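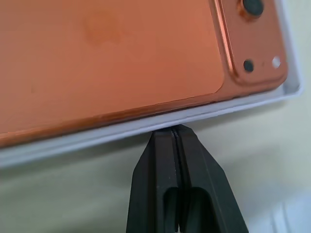 A copper-orange phone lying face down in a white tray.

Questions we get asked about trading in, passing on and selling a used phone

Masari is a small secondhand phone shop, and most of our day is spent answering the same friendly questions at the counter. Ama Acheampong wrote the first version of this page in July, and we have been adding to it ever since, whenever somebody asks us something we wish we had put on it already. If yours isn't covered, call us or come by, and please don't feel silly asking (we have heard everything).

Do I need an appointment to sell you my phone?
No, you can walk in any time we are open. Friday afternoons get busy, so if you have small children with you or a bus to catch, a morning visit will be a lot more pleasant. Looking over one phone usually takes us 13 minutes, a little longer if you want us to help you move your pictures first.

What should I do before I bring it in?
Back it up, and then open the backup and check that your things are really in it. After that, sign out of your account on the phone itself, turn off whatever feature lets you find it when it's lost, and erase it from the settings menu. Do them in that order! If you erase first and sign out later, the phone can stay locked to you, and then we can't buy it until that's sorted out. Take out the SIM card too, if there is one. We have an envelope full of forgotten ones behind the counter and we would love to stop adding to it.

I forgot my password. Can you unlock it for me?
I'm afraid not, and we wouldn't do it even for our own relatives. You'll need to go through account recovery with the company that made the phone, which can take a few days. Come back when you're in and we'll happily pick up where we left off.

How do you decide what a phone is worth?
We look at the model, the storage, the battery health, the screen and the back, more or less in that order. Scratches matter less than people fear. A tired battery matters more. As a rule, if the battery still holds a good charge and the glass is whole, you'll be pleased with our offer. The most we pay for any single phone is $300, and for anything worth more than that we will tell you so and suggest you sell it privately.

Do I need the original box?
You don't, though we're always glad to see one. A clean box with its lid in decent shape adds $17 to what we pay, whatever the model. Cables and chargers add nothing, so keep those for yourself. 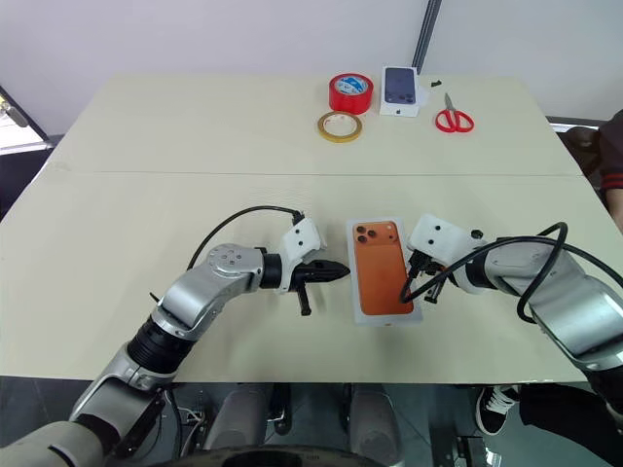

White retail box with an orange phone on the lid.

Will you take a phone with a cracked screen?
Usually, yes. We work with a repair bench called Raltov, and we take the price of the new screen off our offer. If the phone is swollen or has started to come apart at the seams, please don't mail it or charge it. Call us first and we'll tell you where to take it.

What about my photos? Can anybody get them back?
Once a newer phone has been properly erased, it's extremely hard to recover anything from it. We erase each one a second time before it goes on the shelf, and Ewurabena Mensah keeps the log. You're welcome to stand there and watch the first one happen, and plenty of people do.

Can I give my old phone to my kid instead?
Of course, and we think it's a lovely thing to do with it. Erase it all the same, set it up fresh with a child account, and put a new case on it so it feels like theirs.

When do I get paid?
The same day if you come in person. If you send it by mail, allow 3 working days after it reaches us.

What if I change my mind?
Tell us before closing time that day and you can have it back, no hard feelings. It will have been erased by then, so keep that backup somewhere safe.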